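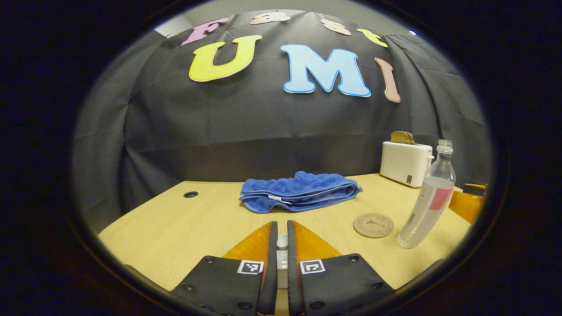

Greltcombe Makers Forum > Stallholders > Signs, displays and general grumbling

Black cloth behind the stall: yes or no?

wattle_and_dab
Original poster

First December night market coming up and I'm trying to sort out a backdrop. I sell ceramics, mostly mugs and small bowls, glazes on the pale side. My neighbour at the spring market had black cloth across the back of her gazebo and her stuff looked like it belonged in a gallery. Mine looked like I was clearing out a shed.

So I'm thinking black fabric, with big coloured letters pinned on it instead of the vinyl banner I've been dragging about, which has a crease through the middle of my own business name. Partner says black will make it look like a funeral with mugs. Is he right? He's usually not, but he does get a turn.

Stall is 3 metres wide if that matters.

---

tinsnips
Member

Funeral with mugs would do well in Greltcombe. There's a crowd for it.

Black is good for pale pots. It's terrible for everything else that will happen to it, by which I mean lint, dog hair, icing sugar from the stall upwind, and whatever that grey stuff is that lives in the boot of my car. Buy a lint roller. Buy another one for when you lose the first.

---

bunting_regret
Member

Disagree on black. At a night market your backdrop disappears and so do you. I did one season in front of black cloth wearing a black apron and a customer told me afterwards she'd thought it was an honesty box.

I went to a mustard yellow and sales went up. Could have been the yellow, could have been that I started talking to people.

---

tinsnips
Member

Could have been the talking.

---

oldmate_lathe
Long-time member

It depends entirely on your lights and I'm surprised it took four posts. With a couple of decent warm lamps aimed at the pots, black is the best thing you can put behind them. With the overhead floods the council gives you, black goes a sort of tired charcoal and shows every fold. You'll see a line straight across where it was folded in the packet, and you will look at that line for the entire evening.

Iron it first. I know. Iron it anyway. Or hang it in the bathroom the night before and have a very long shower.

---

wattle_and_dab
Original poster

I own an iron in the sense that there is one in the house.

What about the letters? I was going to cut them out of coloured card. Pinks, yellows, that sort of thing.

---

glueandgravel
Member

Card is fine for indoors. Outdoors in December it will curl by six o'clock and by seven your sign will read like a ransom note. Felt behaves better. Foam sheet behaves best but you'll hate yourself while cutting it.

Whatever you use, keep the word short. Mine said "Handcrafted Homewares & Gifts" the first year. Took me 2 weekends to cut and people still asked what I sold. Now it says "SPOONS". I sell spoons. Everyone's happy.

---

bunting_regret
Member

Also pick all capitals or all lower case and stick to it, otherwise you end up eyeballing heights at the back of a gazebo with pins in your mouth.

---

glueandgravel
Member

Nah, one capital and the rest small looks friendlier. All caps is for spoons and fire exits.

---

pasty_politics
Member

I'm on the food side so feel free to ignore me, but the Czarnecka stall (the dumplings, end of the second row, queue back to the toilets) has no backdrop at all and a bit of cardboard with the price on it. Fourteen dollars a plate in texta. They sell out every single time. I think about that a lot while I'm straightening my artisan chalkboard.

---

tinsnips
Member

They sell out on smell. Can't do that with a mug.

---

oldmate_lathe
Long-time member

You could put coffee in one.

---

wattle_and_dab
Original poster

That's a better idea than the letters and I'm slightly annoyed about it.

How are people attaching the cloth? My gazebo is a Clillusero, the one with the fat square legs, and the clamps I've got won't go round them.

---

oldmate_lathe
Long-time member

Bungee balls, the elastic loops with the plastic ball on the end. Get 6 across the top bar and the rest down the sides. Don't use pegs. Pegs are how you meet your cloth again in the next suburb.

And leave a gap at the bottom. If you fix it tight all the way round you've built a sail. I watched a Clillusero go over the cricket fence a few years back with the jam still in it.

---

bunting_regret
Member

It didn't go over. It went into the fence. The jam went over.

---

pasty_politics
Member

One practical thing: find out where they've put you before you spend any money. If you're up near the stage you'll have the Kikidance kids on from half past six, and after that it won't matter what colour anything is. The parents stand with their backs to you and their elbows in your stock. I moved everything breakable to the back table last year and sold nothing for an hour, but I do now know all the steps.

---

wattle_and_dab
Original poster

Just checked the map. I'm next to the stage.

---

tinsnips
Member

Oh mate.

---

glueandgravel
Member

Black cloth then. It'll hide the tears.

---

wattle_and_dab
Original poster

Right, ordering black cloth, felt for the letters, bungee balls and a lint roller. Partner has asked that it be noted he said funeral first. Does anyone have a spare table with a lip on it that I could borrow for the night? Can collect, and will pay in mugs.

---

oldmate_lathe
Long-time member

Got one. It's heavy and one leg has opinions. Message me.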